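Bed-making robots paused at Fivavwood after grip fault

Bed-making robots at the Fivavwood serviced flats have been taken off unsupervised work after a fault left hands closed on bedding when they should have let go.

Nernetti, which runs the cleaning contract, said the fault was logged on 1,442 room visits up to the end of October. Most cleared on a restart. In 12 rooms it didn't, and one sheet was pulled hard enough to tear along the hem. No injuries, no guests in the rooms at the time.

The machines were brought in this spring to strip and dress beds across 412 flats. Two arms, fingered hands, one unit to a floor. Staff do the bathrooms.
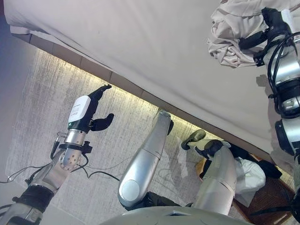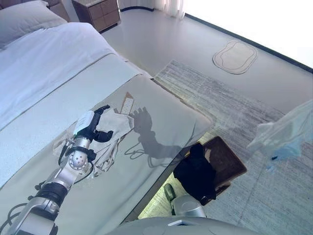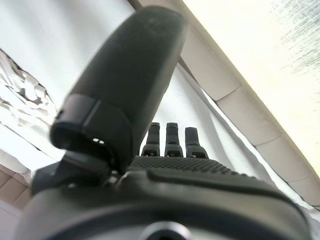 Bedroom work with the robot arms and hands. Photos: Nernetti

Flivalon, the supplier, blames a software update. The hand is meant to open if the pull on the cloth goes over a set limit – after the update it read thin cotton as no load at all, so the limit never tripped. Heavier covers were not affected, the firm says.

An older version has been put back on all units. Flivalon wants 1,000 clean releases on the test bed before anyone talks about normal running, and had got to 200 by this morning.

Until then a member of staff has to be in the room with the stop button in hand, door open. Nobody is to pull cloth out of a closed hand, even with the power off. That last bit was added after a cleaner tried it and got a finger nipped, no treatment needed. Nernetti says this happend in training and isn't counted with the rest.

Outside check by Konstantinidis, the safety testing firm, is booked. Report due to the building owners in December, not clear yet if residents get to see it.

Rooms are still being done daily but expect later times, some not untill 4pm. Anyone who'd rather have thier bed left alone can hang the card out as usual.

More when we get it.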